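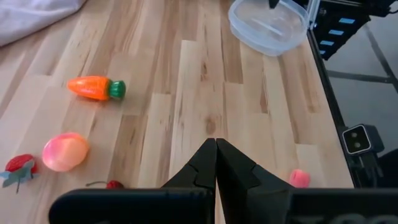

Motis Tabletop Food Set

README, second release

Motis is a set of teleoperated demonstrations of one task: picking up toy food from a table and putting it in a container. An operator moves a leader arm by hand and the working arm copies it. Everything the working arm does in this release was driven by a person. There is no scripted motion in it, apart from the return to the rest pose between episodes, and that part is trimmed.

The set was recorded by Greer Baxter, Pylyp Tkachuk and Filippos Fragkou between October and December. Manolis Drakos wrote the recording software (Elero) and the export scripts. Questions about the files should go to Manolis, and questions about the task or the operators to Greer.

Contents

414 episodes in total
9 prompt wordings
20 frames per second, all camera streams
3,745 corrected gripper labels (see Known problems)

Each episode is one folder. Inside it are the video streams, a table of joint positions, a table of gripper openings, and a short text file with the prompt, the operator's initials and the outcome. Folder names are in recording order. Gaps in the numbering are episodes we threw out, and they have not been renumbered, so that our paper notes still match.

The task

The operator is given a prompt such as "put the carrot in the container" or "put all the fruit away". The toys are laid out by hand before each episode, with no fixed positions and no grid. Carrot, peach and strawberry turn up most often. Some of the other pieces are a good deal smaller, and operators found these harder to pick up cleanly.

An episode starts when the operator presses the pedal and ends when they press it again. If a toy was dropped and picked up again, the episode was kept and marked "recovered". If a toy left the table, the episode was stopped and marked "failed". Failed episodes are included. Leave them out if you are doing plain imitation learning - the loader does this by default.

Cameras

The wrist view is the one most people will want. It looks down past the two black fingers at the table, and the gripper housing takes up a strip along the bottom of the picture. Toys close to the housing are partly hidden by it. We did not crop this out, as the fingertips are useful for judging how far the gripper is open. The container can be only partly in view, depending on where the arm is, so do not rely on the wrist stream alone to decide whether a toy went in.

The container is clear plastic with a bluish rim. Our first attempt at detecting it automatically did badly against the pale wood, and no container boxes are supplied.

How the operators were trained

New operators did an hour of free practice, then a run of carrot-only episodes which were not kept. They were asked to approach from above, close the gripper fully on the toy, lift, and only then move sideways. They were also asked not to pause in mid-air to think. Pylyp is left-handed and worked the leader arm from the other side of the bench, so his approach angles differ from the rest. We think this is a good thing for the data, but you can filter by initials if you disagree.

Known problems

The gripper opening was logged with the wrong zero in the early sessions. Filippos Tsakiris went through these and corrected 3,745 labels. The original values are kept in a column ending in _raw.

Joint positions lag the video by one frame in the October episodes. The loader shifts them. If you read the tables directly you will need to do it yourself.

Lighting was not controlled. Morning sessions are brighter than the late afternoon ones.

The prompt "tidy up" was read differently by different operators. Greer took it to mean every toy and Pylyp took it to mean fruit only. The outcome field follows whatever the operator meant.

Splits

Use the split file supplied with the release. It keeps all the episodes from one session on the same side, which a random split will not do. Results on the Haddad baseline were much too good until we fixed this.

Licence and use

Free for research and teaching. For anything commercial, write to Censide first. Please cite the release number, as the labels changed between the first and the second.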